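Ceramics 2, week 4 notes – glaze fit, crazing, shivering
Posted September 20, 2024

Carrying on from last time. We got as far as why a glaze is basically glass stuck to clay. Today: what happens when the two don't shrink the same amount.

Quick recap. Everything expands when it heats and shrinks when it cools. Glaze and clay body both do it, but at different rates. While the glaze is still runny it doesn't matter. Once it stiffens it's locked to the body, and from there down to room temp any mismatch turns into stress.

Glaze shrinks more than body = glaze is in tension = crazing. Fine network of cracks. Might show up when you unload, might take months. People who heard pinging from the shelf last week – that's it.

Body shrinks more than glaze = glaze is in compression. A little is good, makes the pot stronger. Too much = shivering, flakes come off rims and handle edges. Do not drink out of a shivering cup. Throw it out, dont give it to your sister. 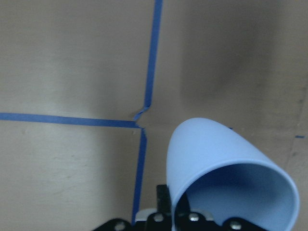
Fixes for crazing. Usual one is more silica, in small steps. Keep a line blend going and write the amounts on the back of the tile in underglaze pencil (not Sharpie, it burns off, we lost a whole set in August). Second option is swapping part of the high expansion flux, sodium or potassium, for something lower like boron or magnesium. Changes the color though, so test.

Fixes for shivering are the reverse. Less silica, more sodium.

Mixing: test batches are 100 grams dry, full batch is 2,000. Do not go straight to the full batch becuase the test "looked fine wet."

Thickness matters too. A glaze that fits when thin can craze when thick. Dip count goes in your notebook.

Stress test for next week – freezer overnight, then boiling water in the sink, three rounds, then ink wiped over the surface. Goggles. Kurniawati Yeoh has the sign-up sheet for the sink.

Reading: the Willetti handout, pages 172 on. Skip the part on lead, we did that already. Zulkifli Hutapea still has the library copy, ask him.

Azlan Kusuma's question from the end of class – can you refire a crazed pot? Yes, cracks heal over in the kiln, then come right back on cooling. Same glaze, same body, same mismatch.

Next time: pinholes and crawling. Bring one failed piece each.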